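Early Math Materials, session 2 notes (M. Veres)
Room 516, bring your own blocks if you have them

Topic: sorting & lining up. Read the Kusuma handout first, esp. the part on naming shapes out loud.

Setup: one board, a few plastic shape blocks. Keep it small. Kids lose interest when the whole tub gets dumped out.

Ask in this order
- which ones roll?
- which are the same color? same shape?
- can you make a row

Color usualy wins over shape at first. Fine, let it. Then ask for a second rule. Two greens, one a star and one a cylinder, is a good argument starter.
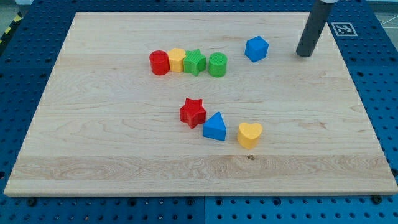

Write down the child's words, not yours. "Pointy one" is ok. Don't correct to hexagon yet, just say it yourself later on.

Observation sheet: 60 words min, hand in to Tanvir Wijesinghe before teh next session. Late ones go in the Plandport folder.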